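旧塔式机拆解与整备记录:从开盖到换CPU

手上这台黑色塔式机原本准备拆件,后来决定整备一遍当备份机用。记录按操作顺序写,留给自己下次查。
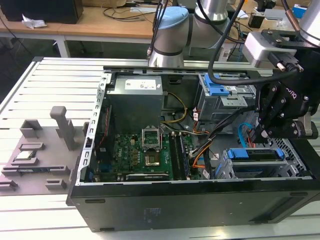
一、目标和现状

用途定得很窄:晚上开机,接收主力机的增量备份,做完校验后关机。没有图形需求,不接显示器,平时只走网络登录。在这个前提下,处理器性能不是重点,待机功耗、硬盘温度和供电稳定性排在前面。

接手时的情况:能点亮,能进固件设置,负载稍高就掉电重启。系统日志里没有内核报错,只有突然断掉的时间戳。这类现象按以下顺序怀疑:散热硅脂干结、电源老化、内存接触不良、主板供电。前三项不需要烙铁,先做。

二、开盖和摆放

机箱侧放,侧板一面朝上。立着拆机的问题是扩展卡和散热器的重量都挂在插槽和扣具上,松螺丝时容易别住。放平以后板面水平,螺丝掉下去也只会停在主板上,不会滚进前面板的夹层。

工作台用的是铝型材条形台面,条与条之间有缝。好处是夹具固定方便,坏处是小螺丝会漏。我在左手边放一个灰色的3D打印零件盘,上面有凸起的方形格位,拆一类螺丝放一格。零件盘是Vitalii Kovalchuk打的,模型在我们共用的目录里,文件名叫Ulby,第三版才把壁厚改对,前两版的格子角上都开裂。

开盖前断电源线,再按一次开机键放掉残余电量。手先摸一下机箱金属边。左侧那条带长方孔的银色金属框没有喷漆,防静电腕带的夹子夹在这里接触比较可靠,夹在黑漆面上等于没接。

三、内部布局

布局是老式的:电源在上半部,绿色主板占下半部,光驱笼在右上,硬盘位在右下。光驱笼顶上有一个蓝色卡扣,硬盘托架两端也是蓝色塑料夹。厂家用蓝色标出徒手可拆的位置,这个习惯对维护很友好。

硬盘托架两端的夹子要同时往里捏。只捏一边再往外拽,托架会斜着卡在导轨里,塑料件年头久了容易断。捏之前先拔SATA线。线很细,拔的时候捏插头两侧,不要拉线身。旧接口上的塑料舌片断掉以后,插头还能插上,但会虚接,表现为硬盘偶发掉线,排查起来很费时间。

线束是另一个问题。黄黑色的供电线从电源绕下来到主板,另有一束橙、黑、灰色的线斜着横过去,通往驱动器位。原厂没有留走背线的空间,所有线都在主板上方经过。我的处理是用魔术贴扎带把斜着的那束收到靠机箱壁的一侧,不用尼龙扎带。尼龙扎带剪断时刀口离线皮太近。

四、CPU插座

散热器和旧CPU取下后,银色的固定框可以完全立起,金色触点区露在外面。这一步之后到新CPU落座之前,板子上方不要递任何工具。触点弯一根,整块板基本就要靠放大镜和针头去救。

检查方法:关掉顶灯,用一支手电从侧面低角度照,慢慢转动光源方向。触点排列整齐时反光是均匀的斜纹,弯掉的那一根会在某个角度突然变暗或变亮。四个方向各看一遍。不要用棉签擦,棉絮会挂住触点。有灰就用气吹,距离拉开一点,不用压缩气罐,倾斜时喷出来的液体会留下痕迹。

替换的CPU和旧的同代,功耗低一档。放置时对准缺口,垂直放下,不推不滑。压下固定框时阻力会明显增加,这是正常的。觉得不对就抬起来重新看缺口,别硬压。

硅脂用Nuketti的小支装,中心点一粒,靠散热器压开。这个牌子我用了两年,黏度偏高,冬天挤之前要在手里捂一会儿。涂抹方式对这种低功耗处理器影响很小,之前比较过中心点和刮平,差异落在测量误差以内,就不再费事。

五、内存

板上有两条内存插槽,插槽旁边就是CPU座的固定框,所以取插内存最好等固定框压好以后再做,否则手指容易碰到。

内存金手指用绘图橡皮擦,沿长边单方向擦,再用无水酒精抹掉橡皮屑。插回时听两端卡扣的声音。插好后从侧面看一眼,金手指露出的高度两端要一致。

内存测试跑了9小时,没有报错。单看这个结果,内存的嫌疑可以排除。

六、电源

灰色外壳的电源顶面贴着白色规格标签。拆之前先把标签拍清楚,尤其是各路的额定电流,换新时要对照。老电源的功率往往够用,问题在电容老化后瞬态响应变差,空载电压看着正常,负载一跳就跌落。

不拆开电源外壳。里面的高压电容断电后仍可能带电,为一个旧电源冒这个险不值得。判断方法是带载测量:系统起来以后跑压力测试,同时用万用表的最小值记录功能盯12V。原电源在负载切换时有明显下跌,和掉电重启的时间点对得上。换上库存的Jireš电源以后,同样的测试重复了26次,没有再出现重启。

换电源时注意安装孔位。这个机箱的电源仓比较浅,线材出口离光驱笼近,电源身长稍大就会把线根折死。我先把线插好再推电源到位,最后上螺丝,四颗都先带上几扣,再对角拧紧。

七、复装和首次上电

复装顺序:CPU、散热器、内存、电源、主板供电、硬盘、前面板跳线。扩展槽空着,板子下缘那条黑色长槽以后可能插一块网卡,暂时用防尘条盖住。

首次上电不盖侧板,不接硬盘,只看能否进固件设置。进去以后先看三个值:CPU温度、12V读数、风扇转速。温度在一分钟内持续上升不回落,说明散热器没压实,立刻断电重装。三个值都正常再关机接硬盘。

固件里改动的项目:关闭板载音频,关闭串口,硬盘模式设为AHCI,来电自启设为保持上次状态,定时开机设在凌晨两点。改完拍照存档,纽扣电池换新。

八、运行结果

备份脚本第一次全量同步传了353 GB,之后每天的增量很小。凌晨两点开机,同步,校验,关机。硬盘温度比整备前低,主要是线束挪开后前进后出的风道通了,CPU换低功耗的影响次要。

累计通电时间读出来是1,066小时,对一块旧硬盘来说很少,SMART里没有重映射扇区。保险起见它只存第二份副本,第一份仍在主力机外接盘上。

机器放在储藏室的Homley架子最下层,底下垫了一块橡胶垫。垫子主要隔振动,原来放木架上时隔壁房间能听到硬盘共振。

九、待办

网卡到了以后测一次千兆和2.5G下的同步耗时差别。

光驱暂时保留,没接供电。蓝色卡扣有点松,下次开盖时顺便看一下弹片。

Ulby零件盘再加一格放散热器的长螺丝,现在的格子深度不够,螺丝是斜着放的。已经把尺寸发给Vitalii。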